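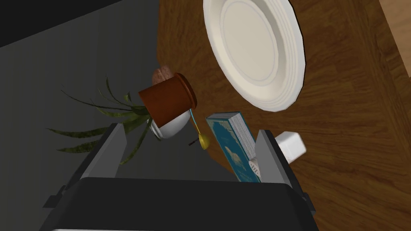 My landlord told me you can't mail books and dishes in the same box, and I half believe him. So now I'm stuck. I'm moving out of state in September with no truck, just me and a bus ticket, and everything I'm keeping has to go by mail or parcel service. I've got maybe three boxes of hardcovers and a set of plates from my aunt. Do I split them up? And is it worth paying Prukton to pack the plates for me? They quoted me 46 dollars a box.
posted by stindetar900

mapleporch
Your landlord is half right! The cheap book rate is for books and that kind of thing only, so if you slip a plate in there you're supposed to pay the regular price for the whole box. Send the books by themselves, in small boxes. I keep mine to 30 pounds or I can't get them down the stairs — ask me how my back felt after the last move. Fill the corners with paper so they don't slide around and bash their spines.

For plates, wrap each one on its own and stand them on edge like records.
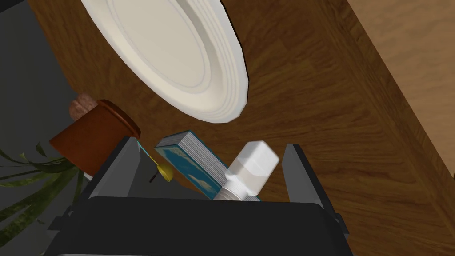
Plain white plate with a raised rim.

I'd skip the 46 dollars. Old towels and newspaper did fine for me, though newsprint rubs off on white dishes, so put something clean against the plate first.

coskun_r
just buy new plates when you get there

tallgrass46
I wouldn't toss your aunt's plates, but I would carry two or three of them on the bus in a backpack, wrapped in sweaters. Also check the insurance on whatever service you use. Briltix turned down my claim over a broken bowl when I'd packed it myself, and I only found that rule afterward, way down the page. Call and ask before you tape anything shut.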